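Teleck は、人の手の動きでロボットに作業を教えるための、卓上型の双腕教示セットです。製造は Gutuner、操作部の設計は Najjar が担当しています。このページでは、標準構成のTeleckの内容、使い方、設置の条件、注文のときに確認してほしい点を説明します。

仕様は改良のために変わることがあります。注文の前には、見積書に書かれた構成を必ず見てください。

# Teleck 双腕教示セット(標準構成)

## この製品でできること

Teleckには、作業を教える方法が 2 種類あります。

**遠隔教示。** 操作者は、作業卓の外に置いた操作アームを両手で持ちます。操作アームを動かすと、卓の中の作業アームが同じ姿勢で動きます。グリッパーの開閉は、操作アームの先にあるレバーを指で引いて行います。操作者の手は作業卓の中に入らないので、カメラの画像に手が映りません。

**直接教示。** 作業アームの関節の力を弱くして、操作者がアームを直接持って動かします。速い動作には向いていません。位置を正確に決めたいとき、または狭い場所へグリッパーを入れる角度を調べたいときに便利です。

どちらの方法でも、関節の角度、グリッパーの開き、各カメラの画像が、同じ時刻の情報と一緒に保存されます。途中で方法を切りかえることもできますが、その場合は記録がそこで一度閉じられ、次の記録が新しく始まります。これは故障ではありません。

## 標準構成に含まれるもの

| 品目 | 内容 |
|---|---|
| 作業アーム | 左右一組、平行グリッパー付き |
| 操作アーム | 左右一組、開閉レバー付き |
| 作業卓 | 黒い天板、アルミフレーム、フレーム幅 1,420 mm |
| 遮光幕 | 黒い布、側面と奥面と天井 |
| カメラ | 手首用、固定用 |
| 制御箱 | 電源と通信を一つにまとめたもの |
| 足踏みスイッチ | 記録の開始と終了 |
| 記録ソフト | Starkesex(一台分の使用権) |
| ケーブル | 卓内の配線は出荷時に取り付けずみ |
| 工具 | 六角レンチ、予備のねじ |

操作アームは片方で 2,515 g です。この重さには台座を含みますが、クランプは含みません。移動するときは、関節ではなく台座を持ってください。

パソコンは含まれていません。記録ソフトが動作する機種の一覧は、見積書と一緒に送ります。一覧にない機種でも動くことはありますが、画像の取りこぼしがあった場合に原因を調べることが難しくなります。

## 操作アームについて

操作アームは、作業アームと同じ関節の順番で作られています。大きさだけが少し小さいです。最初に使う人は、肘の位置をよく間違えます。手先だけを見て動かすと、作業アームの肘が卓のフレームに近づくことがあります。Starkesexの画面では、肘がフレームに近いときに枠の色が変わります。色が変わったら、一度止まって、手首を体の方へ戻してください。

重力補償は、左右で別々に調整できます。出荷時の値は中間です。長い時間使う人は、少し強くした方が肩が疲れにくいです。ただし強すぎると、手を離したときにアームがゆっくり上がります。手を離しても同じ場所に残る強さが、よい設定です。

レバーのばねは二種類を同梱しています。硬いばねは、つぶれやすい物を持つ作業に合っています。軟らかいばねは、開閉の回数が多い作業に合っています。交換には六角レンチを使います。左右で違うばねを入れてもかまいませんが、操作者が交代するときは、そのことを必ず伝えてください。

## 記録ソフト Starkesex

記録の一回分を、ソフトの中では「テイク」と呼びます。テイクの一覧には、作業名、操作者の記号、長さ、良否の印が表示されます。

1. 作業名を選びます。新しい作業の場合は、名前と開始位置を登録します。
2. 両方の操作アームを待機台に置き、「位置合わせ」を押します。
3. 作業アームが開始位置に来ます。動いているあいだ、卓の中に手を入れないでください。
4. 足踏みスイッチを一回踏むと、短い音が鳴って、記録が始まります。
5. 作業が終わったら、もう一回踏みます。
6. 良、否、保留のどれかを選びます。

「保留」は、あとで画像を見て決めたいときに使います。保留のテイクは、書き出しの対象に入りません。このことを知らないで、書き出したあとに数が足りないと思うお客様が多いので、ここに書いておきます。

失敗したテイクを消すかどうかは、お客様の方針で決めてください。つかみ直して最後に成功したテイクは、消さずに残すことをすすめます。つかみ直しの動きが入っている記録は、学習のあとで役に立つことがあります。この場合の印は「良」で、メモ欄に「直し」と書くと、あとで検索できます。

キーボードの操作は 26 個の割り当てがあり、すべて変更できます。手袋をして使う現場では、よく使う操作を足踏みスイッチの長押しに移すと楽になります。

### 再生の機能

保存したテイクは、作業アームで再生できます。再生の速さは、最初は必ず遅い方から始めてください。物の位置が教示のときと違うと、グリッパーは何もない所をつかみます。再生は動作の確認のための機能で、物の位置を見て動きを直す機能ではありません。学習ずみのモデルで動かす場合は、別の接続口を使います。説明は付属の手引きにあります。

## 作業卓と遮光幕

天板は光の反射が少ない黒です。透明な物や白い物を扱う場合、机の色と区別がつきやすくなります。反対に、黒い部品を扱う作業では輪郭が見えにくいので、灰色の敷き板(別売)を使ってください。

遮光幕は、部屋の照明や窓の光の変化を小さくするためのものです。完全な暗室にはなりません。幕の合わせ目から光が入る場合は、付属の布テープでとめてください。幕を外して使うこともできますが、朝のテイクと夕方のテイクで画像の明るさが変わります。

幕は洗えます。洗ったあと、よく乾かしてから取り付けてください。ぬれた布が制御箱にさわると危険です。

## カメラの配置

手首用のカメラは、グリッパーの先と、その向こう側が同時に見える角度で取り付けてあります。グリッパーの指を別の形に交換したときは、指の先が画面に入っているか確認してください。入っていない場合、カメラの台を一段ずつ傾けて合わせます。

固定用のカメラは、両方のアームと天板が入る高さに置きます。高さを変えたときは、必ず校正をやり直してください。校正板は制御箱のふたの裏に入っています。

カメラを増やしたい場合は、制御箱の空いている口に接続できます。ただし、他社のカメラでは時刻を合わせる精度を保証できません。

## 設置の条件

- 平らな床、または動かない丈夫な机が必要です。キャスターのある机は、キャスターを固定しても揺れるので使えません。
- 作業卓の手前に、操作者が腕を広げられる場所をとってください。
- 操作アームは、操作者の体の正面にクランプで固定します。片方だけ高くすると、左右の動きの感じが変わります。
- 電源はアース付きを使ってください。延長コードに暖房の器具を一緒につながないでください。
- 非常停止ボタンは、操作者の手が届き、見ている人の手も届く所に置いてください。

設置の作業は、お客様だけでもできます。手引きの順番で、フレーム、アーム、配線、幕の順に進めてください。幕を先に付けると、奥の配線が見えなくなり、全部外すことになります。

設置の訪問を希望する場合は、注文書の備考に書いてください。訪問の時期は、五月から夏のあいだは混みます。

## 最初の練習のすすめ方

届いてすぐに、難しい作業の記録を始めないでください。最初は、記録をしないで、軽い物を一つ持ち上げて置く練習をします。それから左右の手で同じ物を受け渡します。受け渡しは、簡単に見えますが、両方のグリッパーが同時に閉じている短い時間があり、そこで物に力がかかります。ゆっくり離すことを覚えてください。

次に、容器と小物を使う作業に進みます。画面だけを見て操作する練習も、この段階で始めるとよいです。直接卓の中を見て操作すると、カメラに映っていない情報を人が使ってしまい、その記録から学習したロボットは同じことができません。最初は画面だけの操作は遅くなります。遅いテイクでも、迷いが少なければ使えます。

操作者が二人いるときは、一人が続けて長くやるより、短く交代する方が、動きの質がそろいます。交代のたびに位置合わせを行ってください。

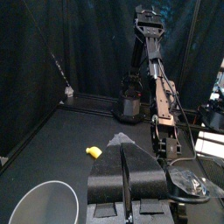

手首のカメラから見た卓上。黄色い小物は、容器とグリッパーの間にあります。

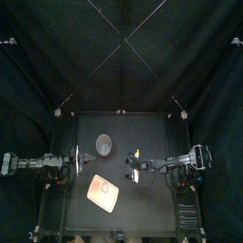

同じ作業でも、操作者によって物に近づく方向が違います。斜め上から近づく人もいれば、横から入る人もいます。どちらも間違いではありませんが、一つの作業の中で混ざると、学習に必要なテイクが多くなります。始める前に、最初の数テイクを一緒に再生して、方向を決めておくことをすすめます。

## 手入れ

グリッパーの指の表面は、よごれると滑ります。一日の終わりに、水でぬらしてかたくしぼった布でふいてください。アルコールは、指の表面の素材をかたくするので使わないでください。

関節から普段と違う音がするときは、すぐに電源を切り、手で動かさないでください。音の録音を送ってもらえると、原因を早く調べられます。

ケーブルは、曲がる場所がだんだん弱くなります。手首の近くのケーブルにしわや白い線ができたら、交換の時期です。交換用は一本ずつ注文できます。

## 保証と修理

保証の期間は、納品書に書いてあります。作業アームの指、ばね、幕、ケーブルは消耗品で、保証に入りません。操作アームを落とした場合の修理は有料です。

修理に送るときは、届いたときの箱と緩衝材を使ってください。箱がない場合は、空の箱を有料で送ります。アームは必ず折りたたんだ姿勢にして、固定具を付けてください。固定具を付けないで送られたアームは、関節の歯車が傷つくことがあります。

## 別売の部品

- 灰色の敷き板
- グリッパーの指(細い形、広い形)
- 操作アーム用の高さ調整台
- 足踏みスイッチ(二つ口)
- 遮光幕の予備
- Starkesex の追加の使用権

左の操作アームだけ、または右の操作アームだけの販売もあります。片腕の構成で始めて、あとで双腕にする場合は、最初から双腕用の制御箱を選んでください。片腕用の制御箱は、あとで双腕用に変更できません。

## 注文のときに知らせてほしいこと

扱う物の大きさと重さ、置き場所の広さ、電源の形、使うパソコンの機種を書いてください。扱う物の写真があると、指の形を選ぶ手伝いができます。液体や粉を扱う場合も必ず書いてください。標準構成のアームには、水や粉を防ぐ構造がありません。

見積もりは、Gutuner の窓口で受け付けています。操作アームの調整や重力補償についての質問は、Najjar の担当に直接まわすので、返事が少しおそくなることがあります。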